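Where the money went (and where it should have gone)

Okay, so the budget was my part of our report, and I went in thinking it would be the easy part! Our group (me, Idalina Rocha and Dinesh Prajapati) wanted a cell that could handle wire bundles and plug them into a control board, and we had one semester's equipment money to plan around.

I started with the arms, obviously, and left one line at the bottom that just said "misc." Big mistake. Fingertips, spare connectors, cable ties, power strips – it all landed in misc, and by July that line was at $453.

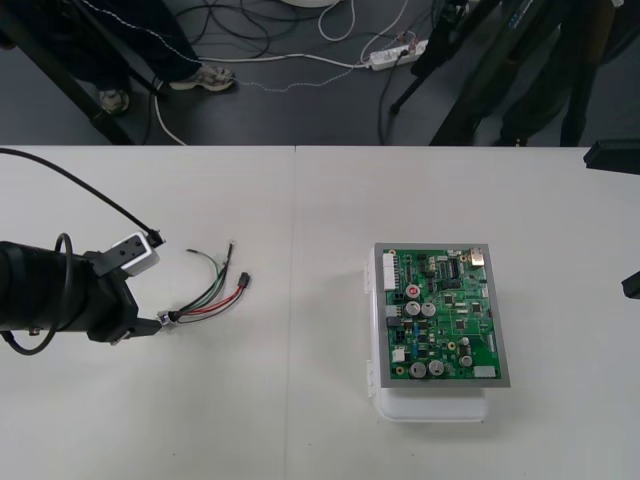

The fingertips were the worst of it. We'd priced one set from Tillero at $75 and figured we were done, but soft wires and hard plugs want different grips, so we ended up wanting 2 sets. Dinesh argued for printing our own. I still think he's right for the flat ones, though the printer queue was some 18 days long when we asked.

Boards were the other surprise. Custódio Barros in the electronics lab told us to buy spares before we ever closed a gripper near one, and I'd put that in the very first draft of the budget next time. Idalina wants a quote from Hondari for longer cables too, and she's still waiting to hear back.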